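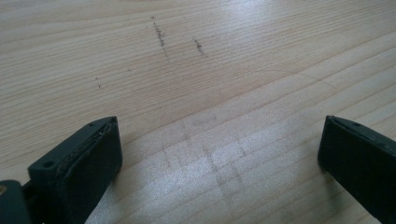 The tabletop, light along the grain

From: Albane Ferrand
To: workshop list
Subject: Re: finish on the small square table

Ibsa Mamo wrote:
> Has anyone settled on what to put on the pale tabletop? I have
> oil left over from the Dlamini shelves and could do it in March.
> Also, do the two brackets in front need to come off first?

Ibsa,

I would leave the oil alone. It turned the Dlamini shelves yellow, and I'd like this top to stay the color it is. It has a slight sheen already and the grain shows well enough. If Yaw still wants a coat on it, I'd use the clear wax from Wetau. One 500 ml can will do this top and the spare one.

Go over it by hand with 267 first if you have any left, with the grain. The lines curve a little, so follow them and don't go straight across.

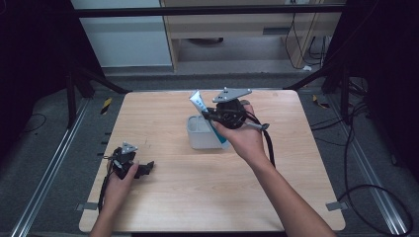 The brackets should come off. They hold the board to the metal frame at the two front corners, and wax will build up around them if they stay on. Put the screws in a cup – we lost one last time and Blandine had to order a bag of 100 to replace it.

Small plastic boxes are fine on the top once it's waxed. Tubes I would keep standing in a box, caps on.

I can bring the wax by at 4 pm if somebody is there to let me in. Zaid has my key.

Albane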